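We use cookies to remember your newsletter choice. Accept / Manage

Towels, Folded: A Small Gallery

17 October 2024
By Reet Paju

I have been meaning to put together a page about towels ever since April, when I emptied the big cupboard at the end of our hallway and found 18 of them pushed in any which way, some of them so far back that I had forgotten buying them. It took me most of an afternoon to get them out, shake them, and decide which ones were still nice enough for guests and which ones had better go down to the basement for the dog and the bicycles.

What I learned from that afternoon is that I like folding towels much more than I like putting them away. There is something very pleasant about a good thick one, the way the edge holds a crease for a moment and then relaxes (the thin ones never do this, they just slide about). So this little gallery is for anyone who feels the same, or who has a cupboard like mine and would like some company while they deal with it. 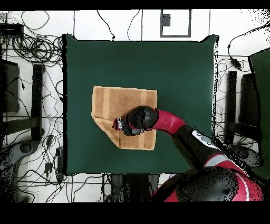 Reet Paju

A tan terry towel on a dark green mat, with the lower left corner turned in on the diagonal and the top still lying flat. I am very fond of those two darker stripes, which give you something to line your edges up with as you go.

A word about that corner, as I get asked about folds more than anything else. My mother brought her corners in first and only then folded the long sides, and her towels came out with a neat pointed end that she tucked under. I mostly fold in thirds these days — it suits my shelves, which are only 40 centimeters deep — but I still do it her way for the guest room, and I still have to start over now and then when the point wanders off to one side.

If you want to try it, use a towel with a bit of weight to it and give yourself a flat surface with more room than you think you need. A cloth underneath is a great help, too. Smooth the whole towel out with the side of your hand, bring the corner in, and press along the slanted edge before you go any further. A bath towel takes me 20 seconds or so on a good day and a great deal longer if the phone rings!

More from the cupboard when I get to the pillowcases, which are in a worse state than the towels ever were.

Comments (3)

Ghasemi
I do thirds and then roll. Never had the patience for corners, but I may try it on the hand towels this weekend.

stirness_linens
Lovely color, that tan. Mine were the same sort of shade until I washed them with a navy bathrobe.

Zanitz
Please do the pillowcases soon. And fitted sheets, if you are brave enough.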